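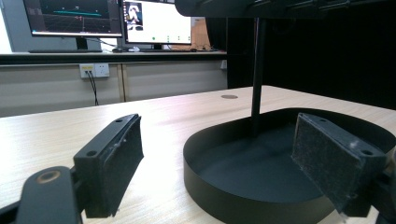
The long counter at the back, with the outlet on the panels and the table in front.

Cable mess under the back counter, what would you do?
Workshop & Office Fit-Out forum, June 2018

bastos_bench wrote:
We moved into this unit and the long counter along the back wall came with it. Beige cabinet panels underneath, dark edge strip along the top. I have two monitors on it. The outlet is mounted on the face of the panels, below the counter, so the black cables hang down toward the floor in plain view. I keep catching them with my foot when I pull a chair up.

The table in front of it is light wood grain with a small round grommet hole near the back edge. I would like to use that too but I have never had one before. Is it worth running anything through it, or do I just leave it?

Budget is $141, which is what was left over from the move.

plainpanel wrote:
Get the cables off the floor first. Stick-on clips along the underside of the counter, a Velcro tie every foot or so, and take up the slack in a loop behind the monitors. You will spend maybe a tenth of your budget.

Oduor Okoth wrote:
I fit these for a living. Clips are fine for a while but the adhesive lets go on melamine, especially near a heater. Use a screw-in tray. Skalter makes a steel one that goes under the counter and holds a power strip with the plugs on. Check how thick your top is before you buy screws.

One more thing. Your outlet is on the cabinet face, so look inside the cabinet and see how it is wired. I have opened a few where the box was barely held in. If it wiggles when you pull a plug, turn the breaker off and leave it off until somebody qualified has looked at it.

plainpanel wrote:
Mine have been up four years with no trouble. Wipe the surface with alcohol first and let it dry. I don't see drilling into a counter that came with the place.

bastos_bench wrote:
We rent, so drilling is a question. I can ask. The panels could be melamine, I haven't checked.

kestrel_192 wrote:
If you rent, ask in writing. Our old landlord charged us $900 for holes in a built-in and we had no email to show he had said yes.

On the grommet: use it for one thing and stop there. I ran a lamp cord and two chargers through one that size and then couldn't get any of the plugs back out without undoing the lot. One thin cord, plug end first if it fits.

Oduor Okoth wrote:
Agree on the grommet. Also, a table can move and a counter can't. If you run a cord from one to the other, leave enough slack that shifting the table doesn't yank the plug out of the wall — and don't leave it stretched across the gap where people walk.

For a rental I would still pick the tray, but the clamp version. Isent has one. It needs a lip to clamp on, so it may not work if your panels come flush with the edge.

plainpanel wrote:
So we are back to clips.

Oduor Okoth wrote:
Only if it's flush. Measure it.

bastos_bench wrote:
Went and measured. The top sticks out past the panels by an inch and a quarter. The outlet doesn't wiggle. The landlord says no screws but clamps are OK, and I have that in an email now.

kestrel_192 wrote:
An inch and a quarter is tight for a clamp. Look at the minimum on the package before you open it.

bastos_bench wrote:
Will do. Ordering the clamp tray and a bag of ties. The table grommet gets the lamp cord and that's it.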